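Workshop > Bench Tips > Gripper Work > Sorting small utensils into bins

Good practice for bin-sorting tasks with a hand-held gripper

Issued by Jolene Dunstan, Rirstead workshop. Revised April 3, 2026.

These tips apply to anyone recording or rehearsing pick-and-place work with household items at the Rirstead benches. They cover the table, the bins, the tool and the way a take is started and stopped. Electrical matters and the powered arms are dealt with on the Falside sheet, which takes precedence wherever the two overlap.

In the text below, "must" marks a rule. "Should" marks good practice, and may be set aside if the bench lead agrees and the change is written in the log.

1. The table

1.1 The surface must be matt. Gloss laminate and glass throw reflections that shift with the tool, and the tracking software treats some of them as features.

1.2 Wipe the table with a barely damp cloth before the first take and let it dry. Do not use spray polish.

1.3 Keep a clear strip in front of the bins for the hand and tool to move through. On the standard bench this strip is 200 mm deep. Cups, phones and spare items go on the side shelf.

1.4 Lamps should be set high and to one side. A lamp directly over the bins puts glare on the bin floor, where the items lie. Some glare is unavoidable with shiny plastic and need not stop a session.

2. The bins

2.1 Use bins of one pattern within a task. Mixing heights means the approach has to be relearned at each bin, and the takes cannot be compared.

2.2 Set the bins in a row with their long sides parallel. Leave a gap of 50 mm where the table allows it. Where it does not, close the gap evenly along the row.

2.3 Tinted see-through bins are permitted. Note that a textured wall distorts whatever is seen through it: a straight stick can look wavy, and an item in the next bin may show only as a patch of colour. Judge the position of an item over the rim, never through the wall.

2.4 Handle cutouts are a common snag point. A finger pad that enters a cutout on the way down will drag the bin. Approach over a plain length of rim, or lift higher before crossing.

2.5 Ribbed floors help with thin items, as the pad can slide a little way under them. If an item has settled along a groove, turn it slightly across the ribs before the take and log the change.

2.6 Bins that slide must be held with low-tack putty at two corners. Tape across the outside wall is not accepted.

3. The items

3.1 Chopsticks, spatulas and similar items are laid in by hand, never dropped. Paired items may lie side by side. They should not be crossed unless the task sheet asks for it.

3.2 Where a pair is to be taken one at a time, the task sheet must say which comes first. The usual order is the stick nearer the operator's free hand.

3.3 Long items that stand above the rim are allowed in the far bin only. In the near bin they catch the wrist.

3.4 Wooden items must be free of splinters. Run a cloth along each one and discard any that pull a thread.

4. The tool

4.1 Before each session, check both finger pads for nicks along the leading edge. Light scuffs and dust marks are acceptable. A pad with a nick that can be felt with a fingernail must be changed.

4.2 Check that the fingers close squarely. Close them on a strip of paper and pull gently; the paper should resist evenly across the width. If it slips at one corner, the pad is out of line and its screws need to be reset.

4.3 Do not overtighten screws into brass inserts. The insert is set in plastic and will turn in its seat before the screw does. Finger-tight and a further quarter turn is enough.

4.4 Pads are changed after 64 hours of use whatever their condition. Record the change on the Truvo card kept in the tool case.

5. Starting a take

5.1 Open the fingers fully before the tool crosses the edge of the table. A part-open start gives a false zero for the grip width.

5.2 Hold still for a slow count of three with the fingers open and the row of bins in view. The software uses this pause to fix the position of the table.
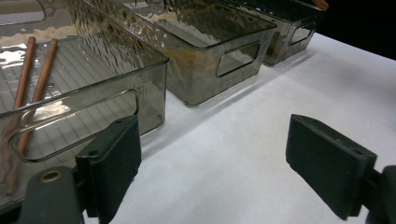

5.3 Move at the pace of someone putting away cutlery with no hurry. Quick movements blur the view at the rim, which is the part of the path where a clear view matters most.

5.4 Go in from above, with the pads either side of the item and parallel to it as far as the bin allows. Close, wait for a moment, then lift straight up until the item is clear of the rim — only then move sideways.

5.5 If the item slips, put the tool back to the open position and try once more. After a second slip, end the take and mark it as failed. Failed takes are kept. Do not delete them.

6. Placing and finishing

6.1 Lower the item until it touches the floor of the receiving bin before opening the fingers. Releasing early lets thin items bounce or roll under their neighbours.

6.2 Withdraw upwards with the fingers open. Do not close them until the tool is clear of the rim.

6.3 The free hand stays off the table throughout. If a bin has to be steadied, the take is void.

6.4 Limit a run to 27 takes, then rest the hand for at least ten minutes. Grip strain shows in the data as drift before the operator feels it.

7. Common faults

Bin moves on lift: putty missing or dirty, or a pad has caught a cutout. Clean both faces and see 2.4.

Item turns in the grip: picked too near one end. Take hold closer to the middle.

Item cannot be picked from the floor: pads too high, or stopped by the rim. Tilt the wrist a little and bring the item away from the wall on a separate take.

Tracking lost at the start: pause too short, or clutter in the clear strip. Repeat 5.2.

Uneven grip marks on wooden items: pads out of line. Repeat 4.2.

8. Records

Each session is entered in the Fikre log on the same day, with the bin pattern, the item list, the pad hours and any departure from a "should". Questions on the log go to Rawan Hakim. The limits in 4.4 and 6.4 are under review and any change will be posted in June.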